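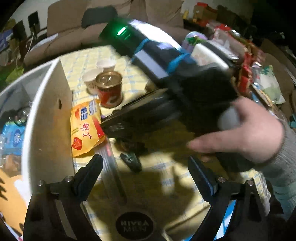
List: omley-kitchens
Subject: Re: The one-basket snack table (long)
Date: 2024-01-05

Back on deck after the break and I have finally read the whole of this. I've trimmed the quoting but left in the bits I want to argue with. Sorry if some of it has been covered in the other thread, the archive search is still hopeless.

On the list in December, the Ekgate end of the building wrote:

> After two months of the one-basket method we are converts. Everything
> that lives on the snack table has to fit in a single Pinon basket. If
> it doesn't fit, it goes in the cupboard. The table takes 20 seconds to
> clear and we have never had a tidier common room.

Never is a big word for two months. Was that the two months when half your floor was away? I'm not being rude, I would just like to know how many people were eating off it. Our table was spotless over the holidays too and we had no method at all.

I'd also like to know who is timing the 20 seconds and whether it includes walking to the cupboard. Ours is at the other end of the hall, behind the bikes.

> The basket works because it forces a choice. People put out one or two
> packets at a time instead of emptying the shopping onto the table.

We tried this, though with a plastic tub and not the Pinon, which I think is dear for what is a rectangle with handles. What happened was that people put their packets beside the tub. Then the tub was full of the flavours that don't go, and the good ones were in a pile next to it, and you had a tub and a pile where you used to have only a pile. After a fortnight somebody took the tub home and I can't say I missed it.

I'm happy to be told the basket is a better colour or the right height or something. But I don't see how a container makes anybody choose. A small table might.

> Please, no tablecloths. They hide crumbs, they slide about, and the
> patterned ones make a room look messy before you have put anything
> down. Bare tops only.

Here I really do disagree. We have a pale yellow cloth with a blue grid on it and I would keep that over any basket. Crumbs do show on it, which is the point of a pale one. You pick up the four corners, walk to the back step, shake, and the birds have a good day. I have wiped the bare top in the Marwat room with three different cloths and it still feels sticky under your wrist afterwards.

The grid isn't messy either, to my eye. If anything it makes you want to line things up. I've seen grown adults put a packet down square to the lines without noticing they were doing it.

Sliding about, yes, I'll give you that one. Clips on the table edge fix most of it. The cheap springy ones don't stay on a thick top, so measure before you buy. I bought 18 of them without measuring and I have 18 of them still, if anyone has a thin table.

> Paper cups should be banned from the table outright. They are the main
> source of clutter. Everyone brings their own mug.

Main source according to what? I had a proper look at our table over a week before the break, at the end of each evening, and jotted down what was left on it. My tally came to 60 things over the week. Of those, 19 were cups, paper or otherwise, and the rest was packets, peelings, pens, chargers and things that don't belong on a food table in the first place. So cups are a fair slice of it but you could ban every one and still have a table covered in junk.

The mug rule also assumes that people wash the mug. Our sink says otherwise. I would sooner throw out two paper cups than find a grey mug with a teabag in it when I go to fill the kettle. If the waste bothers people (it bothers me a bit) then write your name on the cup and use it all evening. A pen on a string would cost us next to nothing.

> Personal items: we give them a one-week amnesty on the side shelf and
> then they go.

Finally something I'd sign up for, more or less. Toiletries are our worst offender. I don't know why anybody would leave a jar of men's face cream among the chips, but there's nearly always a pot of something on there, Nivea or hand balm or hair wax, and people are shy about moving it because it's clearly someone's. It then sits there until it is part of the table. A round lid about the size of a dip lid, in poor light, next to the corn chips... I'll say no more.

A week seems long, though. Why not the same night? Shelf at the end of the evening, and whoever misses it will know where to look.

> We suggest every common room adopts the full method from the new year
> so that the building is consistent.

I can't see what consistency gets us. The Ekgate room has a long bench and a cupboard right under it. Marwat has the sticky table and good light. Ours is used for cards, homework, mending and arguing as well as for food, and nobody is going to pack a basket away between hands. If the method suits your bench then good, keep it, but I'd want to see it get through one ordinary busy month before it becomes a rule for the rest of us.

What I'd be willing to try in our room, for a month:

Keep the cloth, shaken out every night by the last one up.
Open packets get closed or finished. I don't mind which.
Paper cups stay, with names on them.
Anything that isn't food, drink or whatever you are doing at the table right then goes on the shelf the same night.

I'll do the same tally again at the end and post the numbers, even if they make me look silly. I would ask Ekgate to do one as well, with the basket, and to write down what is sitting beside the basket and not only what is in it.

One practical question in the meantime. Has anyone got candle wax out of a patterned cloth without taking the blue out with it? The iron and brown paper trick has been recommended to me twice now, both times by people who, when asked, hadn't done it themselves.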